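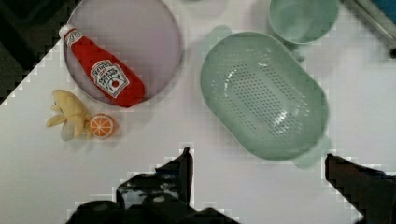

How to Clean a Play Kitchen Set

Wash plastic toy food and dishes once a month, more often if a child has been sick. Use warm water and two drops of dish soap.

1. Sort the pieces. Keep anything with batteries or a fabric cover out of the sink.
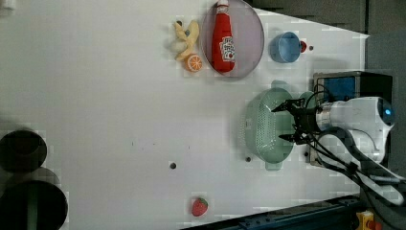
Wipe those with a damp cloth instead.

2. Scrub seams and lettering with a soft toothbrush. Go easy on paper labels.
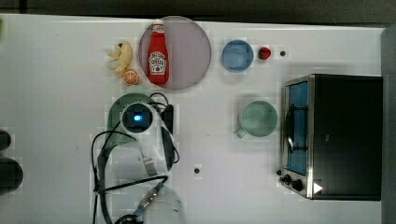

3. Rinse and shake the water out of hollow pieces.

4. Air dry on a towel overnight before putting the set away.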